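Why Do Felt Tips Dry Out? (And Where Does the Colour Come From Anyway?)

I have a drawer at home that my family calls the pen graveyard. It has felt tips in it, and markers, and one gold pen that I loved so much I can't throw it away even though it hasn't written a word since I was at school. Every September I open the drawer, try them all on the back of an envelope, get a lot of squeaky noises and not much colour, and shut it again.

So this month I thought we'd find out what goes on inside a felt tip. Get a piece of paper and a few pens if you like, because there's something to try further down.

What's inside?

If you could see through the outside of a felt tip (please don't cut one open, the ink goes everywhere and I have a carpet to prove it) you'd find a long, soft stick that looks a bit like a cotton wool sausage. This is called the reservoir. A reservoir is usually a big lake where drinking water is kept, and this one is a tiny lake of ink, all soaked up in fluff so it doesn't slosh about.

At one end, the fluff touches the nib. The nib is the pointy bit you draw with. It feels hard when you press it, but it's full of tiny gaps, far too small to see. Ink creeps out of the fluff, along the gaps and on to your paper.

How does the ink know to move?

It doesn't know anything, it's ink! But liquids do have a clever habit. They like to climb along narrow spaces. Scientists call it capillary action (say it "cap-ILL-uh-ree"). You've seen it loads of times. Dip the corner of a piece of kitchen roll in a puddle of squash and watch the squash crawl up it, even though you're not pulling it. Plants use the same trick to help get water up from their roots.

When your nib touches paper, the paper has tiny gaps too, in between all its fibres. So the ink gets pulled out of the pen and into the page. That's why if you hold a felt tip still for too long you get a big blob that keeps growing. The paper is having a drink. 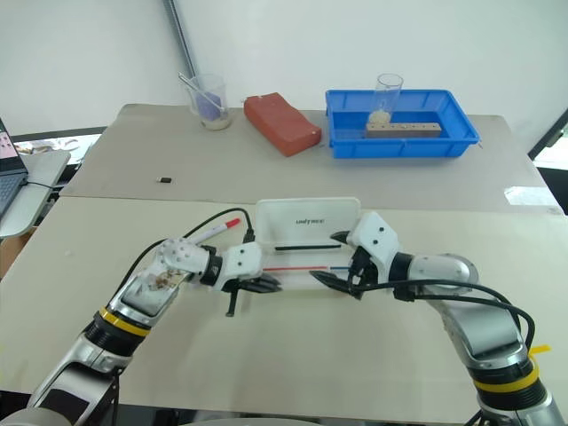
Now, what is ink made of? Most ink has two main parts. One part is the colour, and the other part is a liquid to carry the colour about. In the washable felt tips you probably have at school, the liquid is mostly water. In permanent markers it's often a kind of alcohol, and that's why they have that strong smell and why your grown-up goes a funny shape when you take the lid off near the sofa.

The colour can be a dye or a pigment. A dye melts right into the liquid, like sugar in tea (the proper word is dissolves). A pigment is a very, very fine powder that floats about in the liquid and stays as powder. People have been using pigments for ages. Long before anyone had a pen, they were grinding up coloured rocks and burnt wood to paint on cave walls. Black ink made from soot is old too. People in Egypt and China were writing with it well over 2000 years ago, and some of that writing is still black today. My gold pen didn't last until half term.

So why do they dry out?

Remember the liquid part? It wants to escape. Given half a chance it turns into a gas and floats off into the air, and we call that evaporation. It's what happens to puddles on the playground. The colour can't float away, so it gets left behind in the nib, where it clogs up all those tiny gaps. No gaps, no climbing. No climbing, no ink!

A cap keeps the air inside the pen nice and still, so hardly any liquid gets out. You want to hear a click when you push it on. If you don't hear the click, push again.

I asked Welington Medeiros about this. He runs a little art shop called Medeiros, and he has 291 different pens on his wall (I didn't count them, he told me, very proudly). He keeps his felt tips lying flat on their sides. If you stand them up with the nib at the top, he says, the ink slowly sinks to the bottom and the nib goes thirsty. He also told me you can sometimes rescue a washable felt tip by dipping the nib in a little warm water for a few seconds, then popping the lid on and leaving it until the next day. I did my green one on a Thursday night and by breakfast it was green again. The brown one was past saving.

Try this: the secret colours in black

You'll need a black washable felt tip, a strip of kitchen roll or coffee filter, and a glass with a tiny bit of water in the bottom.

Draw a fat black dot near one end of the strip, a couple of centimetres up. Hang the strip in the glass so the very end touches the water but the dot stays above it. Then wait. The water climbs (capillary action again!) and when it reaches your dot it carries the dyes along with it. Some dyes travel fast and some are slowcoaches, so they spread out, and you might find blue, pink or even yellow hiding in your black.

The long name for this is chromatography. Try it with brown and purple as well. Yellow is a bit boring, I'm afraid. It's usually just yellow.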